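The Setting

By Trinidad Mateos 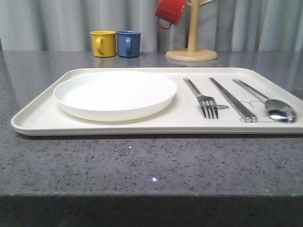 Plate left, fork, chopsticks, spoon. Mugs at the rear.

The procedure was on the inside of the cupboard door, typed, in a plastic sleeve. Ayten had written it in January, when her father still read things.

1. Tray square to the counter.
2. Plate to the left.
3. Fork, then chopsticks, then spoon, handles to the back.
4. Yellow mug, blue mug. Red mug stays on the tree.

There had been a fifth line. She had covered it with correction tape, and the tape had gone the colour of the tray.

Sneha Bajpai, from the agency, read the sheet on her first morning and asked what tolerance applied.

"Tolerance?" said Ayten.

"If the fork is out. How far out before he minds?"

Ayten considered this. It was the first useful question anyone from Koltdale had put to her. The previous carer, a Mr Palacios, had asked only where to park.

"A finger's width," she said. "He'll move it back himself. If it's more than that he won't sit down."

Sneha wrote it in the book.

Her father had been an inspector of weighing equipment for Serwood, a firm that tested shop scales and, later, the larger platforms that lorries drive on to. He had carried a case of brass weights from 10 grams up to 200, each in its own hole in the felt. At the end of a visit he closed the case only when every hole was filled. Ayten had been allowed to check it when she was small. One finger in each hole, no pressing.

He no longer knew the name of the firm. He knew 3810, which had been his badge, and gave it when asked for his date of birth.

The tray had come from her mother. It had faint grey drawings on it, a small fish among them, and her mother used to say that the fish was there to look after the fork. Her father did not hold with this. He had pointed out that a fork needed a datum, and that the fish would do for one. For as long as Ayten could remember, the tines had lain beside the fish. Both parents took this as agreement.

The chopsticks were metal and slightly squared, so they did not roll. Her mother had bought them from a shop called Yoon, two streets from their first flat, after losing one of a wooden pair behind the cooker. Her father could not use them. He had tried for one winter and gone back to the fork. They were laid every day all the same, between the fork and the spoon, and went back in the drawer unused.

"Do I wash them?" Sneha asked.

"Yes."

"Even if he hasn't touched them."

"They've been out," said Ayten.

Sneha wrote that down too.

The first week passed without entries in the right-hand column, which was for faults. In the second week there was one. Sneha had set the tray at the usual hour, drawn the curtain, and gone to fetch him from the bedroom. He came as far as the counter and stopped. She checked the fork. She checked the spoon and the plate. She went to the cupboard door and read the sheet from the top, aloud, and he listened with his head down, as he must have listened to shopkeepers.

Then he reached past her and touched the red mug where it hung.

"Not in service," he said.

"No," said Sneha. "It stays on the tree."

"Who signed it off?"

She looked at the sheet again. She put her thumbnail to the edge of the correction tape, and it came away in one piece. Line five read: *Red mug down when she is home.*

The entry in the book is in Sneha's handwriting and takes up four lines. It gives the time. Under "Action taken" it says that he asked for a signature and that she gave him one, on the back of an envelope, with the date, Sun 25 July, and that he read it twice and put it in his shirt pocket. He then sat down and ate.

Under "Follow-up" it says: new tape.

Ayten bought some on the Monday. She stood at the cupboard with the roll in her hand, and after a while she put it in the drawer with the chopsticks and slid the sheet back into its sleeve as it was.

100 shares · 10 comments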